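Groltstead > Who we are > About us

About us — and how we help you spend your money

6 shares | 3 comments

Hello, and thanks for stopping by! I started Palex after years of working for other people who sold automation kit, and I was getting fed up with watching good small businesses buy the wrong thing. We're a little outfit in Groltstead, we don't make robots and we don't take commission from anyone who does. What we do is sit down with you (usually with a lot of tea) and work out what you need to buy, when to buy it and what it's going to cost you once the delivery van has gone.

Most of our customers run kitchens, packing rooms or small food businesses. They've seen a robot arm at a trade show, they've come home excited, and then the quote lands and it's a page of part numbers. I love that moment, because it's where we come in! I go through the quote line by line and put it into ordinary words. Then I add the things that aren't on it. Grippers are nearly always the big one. People budget for the arm and treat the bit on the end as an afterthought, and then they find that the fingers that came with it are fine for boxes and hopeless for anything small and round.

That's why we like to try the job out on a computer before anybody signs. We build your worktop, put your sort of objects on it and let the arm have a go. It's slow work to set up and I won't pretend otherwise, but a day spent on a virtual worktop is a lot cheaper than a month spent with the wrong gripper bolted on.
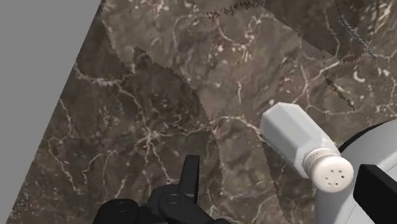
Small things cause the most arguments, I find. A big box is easy to plan for, but give me something lying on its side next to something else and I'll want to know how wide the fingers open, how much room they need to get in and whether the arm can reach at that angle. All of that goes into the buying list, in plain English, with a price next to it.

Our first proper customer was Đỗ, a family noodle firm with one long prep bench and very firm ideas about it. They wanted one arm and had been quoted for two. We tried the work both ways and they bought one, plus a second set of fingers, and put the rest of the money towards a better bench. They're still with us, and they still ring up to tell me what they think of my spreadsheets.

Then came Grallis, who pack gift hampers and have a mad rush before every holiday. With them it was all about timing. They had money in January and none by spring, so we split the plan in two: guarding, mounting and training first, the arm itself later on. I'd never have thought to do it that way round, but it suited their books and it meant the staff knew the safety rules before there was anything moving. We've used the same order several times now.

A few figures, as people always ask. Our first visit costs £300 and you keep the written notes whether you carry on with us or not. A full buying plan starts at £2,000, and that includes the computer trial with one worktop and one type of gripper. Extra grippers are £113 each to add. We've kept the prices simple on purpose — I've read too many price lists that needed a second price list to explain them.

We don't do car plants, we don't do warehouses the size of a village, and we don't do installation, though we'll happily come along on the day and get in the way. If your job can be done perfectly well by a trolley and a bit of shelving, I'll say so, and you'll only have paid for the visit.

Want a chat? Drop in at the Groltstead office or send us a note with a rough idea of the job and your budget. Rough is fine! A sketch on the back of an envelope has started more of our projects than any formal brief.

Page updated 2025-06-06

2,056 views

Comments (3)

benchtopbaker
Does the first visit price cover two sites? We've got the bakery and a small unit across the road.

Palex
Yes, if they're that close I'll just walk over. Bring an umbrella.

hamperhand
We did the split plan and I'd say get the training dates in writing early, ours moved twice. Happy with the rest of it.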